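Home Units Timetable Reports Library Contact

Kitchen Daylight and Lighting Energy: Project Report
Shalini Lodhi and Deepak Rawat

The Itard unit has one north-facing window. We logged light levels at the bench over 20 days, for a total of 792 readings. Colour of finish was treated as a fixed variable. Lamps were switched by hand at a set threshold — the same one used in the Silia study.

Lighting use fell by almost 8 per cent when the blind was left open. Four readings were discarded after a logger fault.
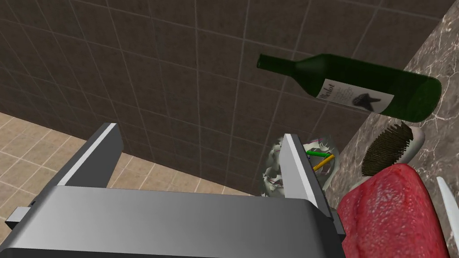
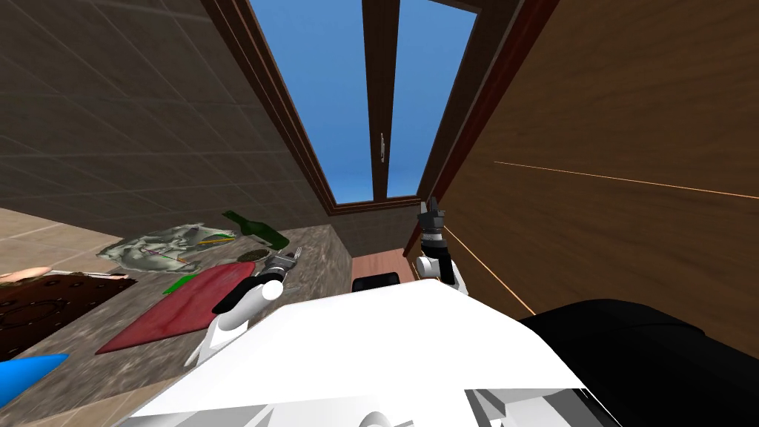
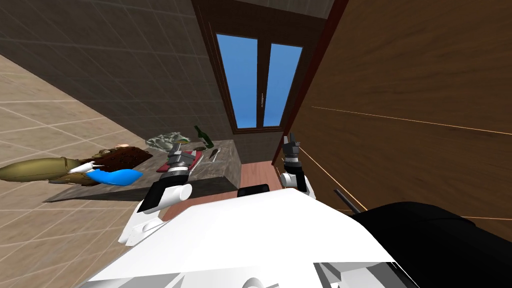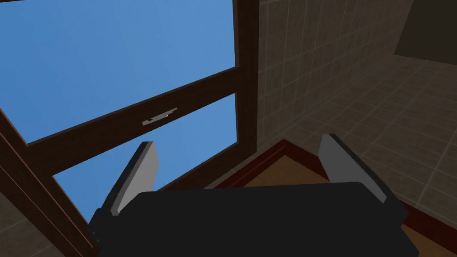 The fall was smaller than expected. Cloud cover was not recorded, and the result should not be applied to the Upadhyay unit, where the window faces west. Further readings are planned for June.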